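Posted 30th December by Rutilio Esquivel

Section 5: Putting together your hearing bundle

By now you have opened a case in Devari, entered the parties and discovered that the other side's representative replies only to emails marked urgent. This section covers the bundle, meaning the single numbered set of papers that everyone at the hearing will pretend to have read.

The worked case throughout is Toivonen v Vallau, a dispute over a deposit that went to the Ceswood Small Disputes Panel. Your own panel may have its own rules. Where they differ from this guide, follow the panel.

Before you start

You will need:
– the directions letter from the panel
– every document you intend to rely on, as a scan or a PDF
– the other side's list of documents, if it has turned up
– a large table

Sorting the papers

1. Print anything you are not sure about. Arguments over which version of a letter is the real one are easier to settle on paper.
2. Make piles for case forms, correspondence, witness statements and evidence. Put everything else in a pile marked "why did I keep this".
3. Put each pile in date order, oldest first. An email chain goes in by the date of its latest message, and only once. Toivonen's first draft had the same chain in it under several different names.
4. Take out anything between the parties marked "without prejudice", and any advice from your own solicitor. Keep these in another room if you don't trust yourself.

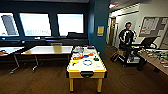

Piles need to stay where you put them until the scanning is done, so choose the surface with some care. In a shared room, pick a table that no one will want before supper. White-topped tables near the windows, like those along the teal wall, give you decent light for reading faint receipts. A yellow air hockey table already covered in colourful objects is best left alone, as a witness statement put down there may not be seen again until after judgment.

Building the bundle in Devari

5. Open the case and choose Bundle, then New. Give it a dull name. "Toivonen hearing bundle" is fine. "The Truth About Vallau" will be printed on the front sheet, exactly as typed, and sent to the panel.
6. Upload each pile to its matching tab. Devari accepts PDFs and most kinds of scan. Photographs of a screen taken at an angle will upload perfectly well and be hated by everyone.
7. Rename each document in the form: date, type, sender, recipient. This is the tedious part. Make tea first.
8. Press Check pages. Anything sideways or upside down is shown with an orange border. Click it to turn it round.
9. Press Number. Page numbers go in the bottom right corner and run straight through from the first page to the last. They do not begin again at each tab, whatever your cousin the paralegal told you.
10. Press Index. Read the result against your piles before you go any further.

CAUTION: Once a bundle has been served, do not renumber it. If a late document arrives, add it at the end of its tab with a letter after the number, so that page 46 is followed by 46A. Renumbering means that everyone else's copy is wrong, and they will mention it at the hearing.

Note: The Ceswood panel takes bundles of up to 400 pages without special permission. If you are at nearly 400 over a deposit, go back to the last pile in step 2.

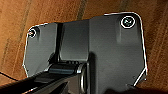

Do blank pages need a number as well?

Every page in the file gets one, blank or otherwise. If you don't want a blank page in the bundle, delete it before you press Number.

Serving the bundle

11. Choose Send and tick the panel and each other party. Devari does not tick them for you.
12. Save the delivery receipt outside Devari as well. A printed copy in a drawer will do.
13. If your directions letter asks for paper, print 2 copies, single-sided. Put one in front of the witness and keep the other out of reach of anyone with a highlighter.

CAUTION: The deadline in the directions letter is the time the panel must have the bundle. The time you began uploading it is of no interest to them, and large files are slow in the late afternoon.

Section 6 deals with the statement of costs. Bring your receipts.

Comments

pagefortysix: Wish I'd read the caution before October. I renumbered. The chairman spent most of the morning finding things in the wrong place and looked at me each time.

M. in Ceswood: Step 9 doesn't work for me, the Number button is greyed out. Any ideas?

Rutilio Esquivel: M. – there's probably still a page with an orange border somewhere in the bundle. Turn it the right way up and the button comes back.

M. in Ceswood: It was a gas bill. Thank you.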